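Knots before breakfast

Practice night at Cudeta starts with thread. Blue-green, thin, easy to see when you drop it, which everyone does. Jyoti Shakya runs the suturing evenings upstairs from the Farine bakery and she doesn't do introductions. Sit down. Pick up your tools. Tie.

She has tied 3,663 practice knots since June, all logged in a paper notebook. "The first 200 were garbage," she says. Fast talker, faster hands.

The method is plain. Needle in square to the surface, follow the curve of the wrist, out the other side at the same depth. Wrap, pull, lay the knot flat. Wrap the other way. Then leave it alone – most beginners keep tugging until the edges pucker, and then the whole line has to come out and be done agian.

Spacing is the next headache. Shakya wants the gaps even and she wants the knots off to one side of the cut, never sitting on top of it. Tails long enough to grab later. She checks by eye, walks off, comes back, checks again.

A seat for the full course is $820. Steep, yes. Students from Negi come on the late train and still make the first hour, and there's a wait list of almost 200 for the next one. Coffee is bad. Nobody seems to care much, theyre too busy squinting.

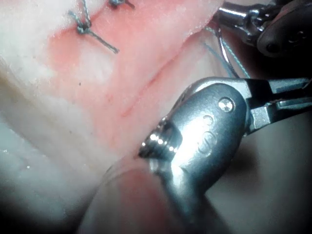 How tight should a stitch be?

Just tight enough that the two edges touch. Pull harder and the skin bunches up, and on a real patient it would swell against the thread and leave a worse scar.

Shakya is back at the front by now, unpicking somebody's granny knot. Next week, mattress stitches.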